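Two Hands, One Table

At the Erdem student robotics club the day starts with an argument over the grippers. Who had the left one last, whose turn is it, why is the cord twisted again. By ten past four everybody has calmed down and the tidying starts.

Tidying is the project. The club calls it Clivness, a name off somebody's old bike that stuck. The idea: people clear up small messes with hand-held grippers, cameras on, and the recordings go to train an arm. Later the arm does the clearing up. Much later, if you ask the ones who have tried it.

They meet every Wednesday, 13 students on the list, fewer when there are exams. I went in June, the last stretch before Trelosano, the regional contest where teams have to show a two-armed machine putting a table in order. Teams bring their own training data. No practice on the contest table, no peeking at the objects.

So, cable first. Cable is what they all dread. A cup has a shape and keeps it; a cable has a new shape every time you touch it.

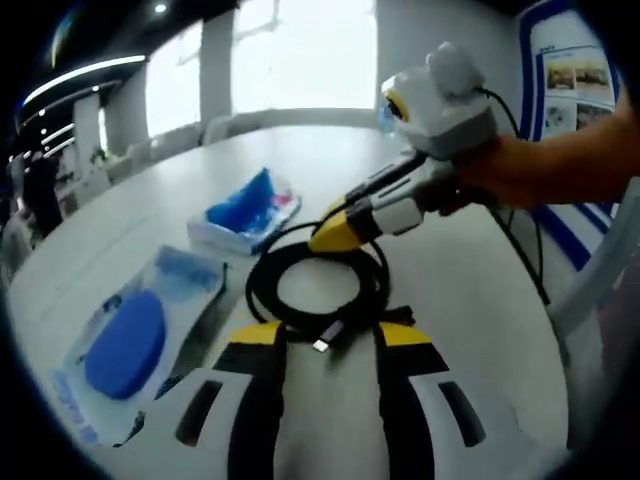 Why not just drive the arms by remote control? Speed, mostly. A student with a gripper in hand can get through a task in the time it takes to log in to the arm, and more students can take part.

The rules of the club are on a sheet of paper. Move slow. Close all the way before you lift. Don't talk with your hands (this one underlined). If you drop it, keep going, a dropped thing picked up again is still good data. New members don't beleive that last one and stop dead every time something falls.

Nurhan Türkmen coaches. She came to it from teaching machine shop and still says "jaws" when the kids say "fingers." Her part of the work is nagging, she told me. Somebody has to look at the recordings before they go in, and what she is looking for is hurry. Hurry shows. A grip that lands half on, a wrist that swings round early. The arm will copy all of it.

The goal for the contest is 200 clean runs. Not there yet when I visited, and a bad batch had just been thrown out over a clock setting — two recorders that didn't agree on the time, a whole afternoon gone. Long faces. Then snacks, then back to it.

Things get moved between runs, stood up, laid down, swapped to the other side. Same table, new problem. The students get picky about it and I got picky too, after an hour.
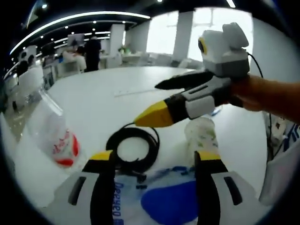
Tuncay Demirtaş thinks the club leans too hard on all this recording. He would have the students write more of the motion planning themselves, even badly, and learn where it breaks. Otherwise they end up good at moving cups and not so good at saying why the arm missed one.

That got an answer from Nurhan, a long one. Short version: the code comes in fall, when there is something to run it on, and you can't read a model's mistakes until you've made the same ones by hand. They have had this fight before. Neither seemed to mind having it agian.

The part I hadn't thought about is the pairing. A two-handed job can be split between two students, one gripper each, and they have to agree without much talking. One holds, one pulls. One waits. The good pairs get quiet. The bad pairs bump tips and giggle and have to start over. 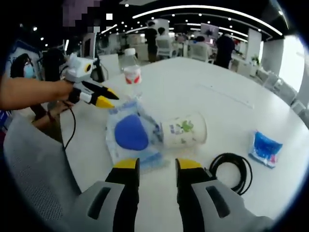
Pairs get shuffled every session, on purpose. The arm shouldn't learn one person's habits, and the students shouldn't either. There's a lefty on the team who is in demand for exactly that reason and knows it.

Money is tight. Stimwood, a furniture shop down the road, pays the contest fee and gets its name on the shirts. Spare tips get shared out carefully. Everything else is begged or borrowed.

Trelosano gives each team up to 2 tries at the table and keeps the better one. Last year the club's arm froze on the first and knocked over a bottle on the second, which still scored something. This year they want the cable. Just the cable, coiled and put aside, and they'll take whatever comes after.

By six the batteries were low and the grippers were back on the shelf. Left one on the left. Next session the argument starts at four.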